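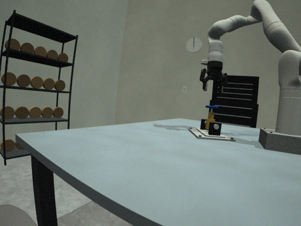 Abb. 1: Tisch mit Arm und geöffnetem Greifer, gerenderte Ansicht.

Werkstattbuch Papierrestaurierung, Eintrag Dezember
Eingetragen: N. Dobson, Gegenlesung U. Kwiatkowski

Betrifft: Kleisteransatz für die Kartenblätter aus dem Bestand Afolabi.

Der Weizenstärkekleister wurde nach dem bisherigen Rezept angesetzt, jedoch mit verlängerter Quellzeit. Die Stärke stand über Nacht in entmineralisiertem Wasser und wurde am Morgen bei kleiner Hitze unter ständigem Rühren gekocht, bis die Masse glasig war. Nach dem Abkühlen wurde sie zweimal durch das Rosshaarsieb gestrichen. Ansatz A blieb unverdünnt, Ansatz B wurde im Verhältnis 3 : 2 mit Wasser verdünnt.

Probeklebungen erfolgten auf Makulatur, jeweils mit dünnem Japanpapier, Trocknung zwischen Vlies und Löschkarton unter leichtem Gewicht. Ansatz A zeigt nach dem Trocknen eine merkliche Spannung quer zur Laufrichtung – für die gefalzten Blätter nicht geeignet. Ansatz B liegt plan, die Haftung an den Risskanten ist ausreichend. Ein Streifen löste sich an der Ecke, vermutlich zu sparsam bestrichen.

Frau Kwiatkowski weist darauf hin, dass der Löschkarton bereits nach rund 15 Minuten erstmals zu wechseln ist. Bei der ersten Probe wurde dies versäumt, das Vlies haftete leicht an.

Offen: pH-Messung des Ansatzes B. Die Lieferung Japanpapier von Boltano steht noch aus. Blatt 2 mit dem Tintenfraß am unteren Rand wird bis zur Klärung der Vorbehandlung nicht feucht bearbeitet. Restkleister kühl gestellt, Glas beschriftet.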